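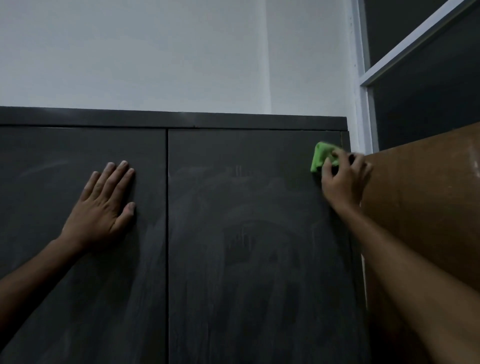 The supervisor's note on our draft asked why a wiping controller that had passed every bench trial should stall on a cabinet door, and whether the fault lay in the arm or in the demonstrations it was trained on. Section 4 was rewritten to answer that.

4. Fault analysis

4.1 Symptom
In March the Clirkum arm was run on vertical panels with a policy trained on 187 human wiping demonstrations. Of 31 autonomous runs, 20 ended in a protective stop. The stops clustered near the top of the panel, where the elbow is close to full extension.

4.2 Cause
Two faults were found. First, the wrist force sensor was zeroed with the gripper horizontal, so the weight of the tool appeared as a false contact force once the wrist turned upward. The controller backed off, lost contact, then overcorrected into the door. Second, the human demonstrator often braces the free hand against one door while wiping the other. A single arm has no such support, and the policy had learned pressures that assume it.

Streaks on dark matte finishes were a lesser problem. The vision module read residue as unwiped area and kept requesting further passes – in one run until the joint temperature limit tripped.

4.3 Corrective action
The sensor is now re-zeroed at each wrist orientation, and normal force is capped in firmware, not in the policy. Braced demonstrations are labelled and excluded from training. Repeat passes over one region are limited to three.

4.4 Outstanding
The emergency stop cable still reaches only one side of the test bay.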